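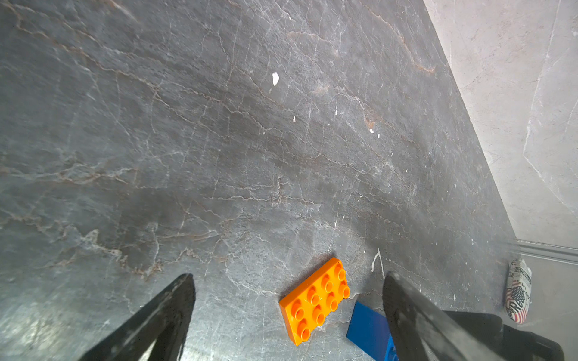 Wrist camera view over a veined stone top, with an orange eight-stud plate between the fingers.

Pilach Two-Finger Gripper with Wrist Camera

The Pilach is an electric two-finger gripper with a small camera built into the mount. It is made for small arms doing tabletop work: picking, sorting, placing and recording demonstrations. Gripper, camera and cable ship as one unit and bolt to the arm with 4 screws.

Camera

The camera sits behind the fingers and looks down past them at a fixed angle. Both fingertips stay in view at all times, open or closed, so the picture always shows where the grip will land. There is no focus ring to adjust. Very close objects and objects well off to the side will look a little soft.

Exposure can be set to automatic or locked. We recommend locking it on dark or polished surfaces, where a lamp overhead can leave a pale patch that shifts as the arm moves. Run the white balance routine again if you change the lighting.

Fingers

The standard fingers are black and wedge-shaped, with a flat inner face and a narrow tip. They are meant for toy bricks, bottle caps, small boxes and similar parts. The finish is matte and picks up scuffs with normal use. Scuffs do not affect the grip. Replace the fingers if a tip is chipped or bent.

Soft pads are sold separately under the Vidano name. They push on over the standard fingers and need no tools. Use them for glass, fruit and anything with a coating you want to keep.

Working on stone and other hard tops

The gripper has no contact sensor in the tips. On marble, granite or tile, set the floor height in software before the first run and leave a small gap. Wipe the top down first. Grit under a fingertip will mark a polished surface, and small white chips can be mistaken for parts by a simple color threshold.

Heavy veining can also confuse edge-based detection. Customers who work on patterned stone usually do better with color or a trained model.

Recording

Woletti, the recording software, is included. It saves video and finger position together and splits each session into clips. The recorder holds 512 clips before it asks you to export. Clips can be named, trimmed and deleted from the same window.

In the box

Gripper with standard fingers
Camera, fitted
Cable
4 mounting screws and hex key
Woletti license card

Fits

All Fourie tabletop arms. Adapter plates for other arms are listed under Accessories.

Shipping and returns

Orders leave our warehouse within 8 working days. Unused units can be returned in the original box. Fingers and pads cannot be returned once fitted.

Page updated Wed 13 July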